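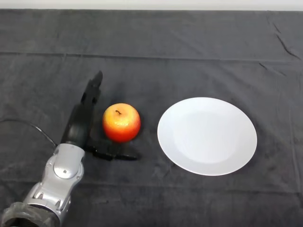 Left hand at the apple, thumb low, plate to the right. Cable loop visible at left.

Cell 2 notebook, November. Left arm, wrist and hand.

Complaint carried over from the last entry: thumb reads closed before it has closed. Commanded and reported position agree, but the tip sits high of where the model puts it. Worst on round objects. On the square blocks it hardly matters, and that is probably why it went so long without being written up.

Started with the zero. Hand powered, arm held at the park pose, thumb driven open against its stop. Offset in the config was 572 counts. That value matches the old hand, the one that went back to Tinico. The config was copied over at the swap and the zero was never retaken. Retook it per the Shemweta sheet, open stop first, then closed stop, then open again. The two open readings differed by 6 counts, which I am calling good. New offset saved in the left-hand file only. Do not copy it to the right.

Finger zeros checked the same way. Index was fine. Left the others alone.

Second item, the cable. It leaves from behind the arm and loops over the cloth on the left side. At the park pose there is enough slack. With the wrist rolled fully outboard the loop pulls tight and I can feel it load the connector. Moved the clip one position back along the run and rolled the wrist end to end by hand with the drives off. No pull now. The loop lies wider on the table as a result, so keep the left side clear when you lay out objects. A shorter cable with a right-angle end would be the proper fix. Holik lists one, I have not checked the pinout.

Third item, wrist joint cover. Took the screw out, looked in, no debris and no grease past the seal. Refitted finger tight plus a small nip. The thread is into the casing and it will strip if you lean on it. Next look at 300 hours.

Grasp check afterward. Apple on the dark cloth, white plate to the right, approach from the left with the index up and the thumb run in low along the cloth. Ran 10 picks to the plate at the slow setting. Nine placed. The miss was the sixth: thumb touched early, apple rolled off the tip, controller stopped on the contact limit as it should. Cloth had bunched a little under the thumb on that one. Pulled it flat and the rest went through.

So the cloth is worth some attention. It still has the fold lines in it from storage and the thumb path is close enough to the surface that a ridge matters. Either press it or raise the thumb path by a couple of millimeters in the Brollside script. I would press it first. Raising the path changes the contact point on everything else and all the small objects would need checking again.

Not done:
Repeat at normal speed.
Right hand zero. It was swapped at the same time, so assume its offset is old too.
Connector strain relief, left side. Looks fine from outside, have not had the boot off.
Backup of the left-hand file to the cell share. The local copy is the only one with the new value.

Arm left at park, drives off, hand open.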